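Rukier Ballpoint Pen, Blue, Rubber Grip

Sold by Willport Office Supply
Item 164
Pack sizes: 7, 30 or 200 pens

An everyday ballpoint with a light blue barrel, a pocket clip and a darker blue rubber grip. The tip section is metal. We sell it mostly to schools and front desks, and it is the pen we use at our own counter.

Details
Ink: blue, oil-based
Point: medium
Barrel: light blue plastic
Grip: dark blue rubber, replaceable
Refill: Rukier standard, sold separately
Assembly: the 7 and 30 packs come put together. The 200 pack ships as parts.

About the 200 pack
Barrels, grips, tips, refills and end plugs come in separate bags. Schools order it for sorting and assembly practice, and it costs less per pen than the 30 pack. No tools are needed. Slide the grip on first, drop in the refill, screw on the tip, then press the plug into the other end until it sits flush. Work on a flat surface. The plugs are small and roll off a tilted tray.

The parts bags are not suitable for children under three.

Changing a refill
Unscrew the tip section and pull the old refill straight out. Refills from the Futau line look similar but are slightly longer, and the tip will not close over them.

Shipping and returns
Orders leave our Rivera warehouse in one or two working days. Unopened packs can be returned within 30 days. Opened parts bags can't be returned, but we replace missing or cracked parts at no charge. Write to Precious Padilla in customer service with your order number and the name of the part.

Customer note
"Ordered the 200 pack for my adult skills class. Two of the plugs were tight and had to be pushed in against the desk. The rest went together fine. The grip is softer than on the old model." Wilfredo Fajardo

Page updated 21 Jul 2022. The black version is due back in stock in November.
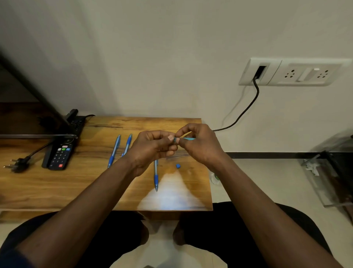
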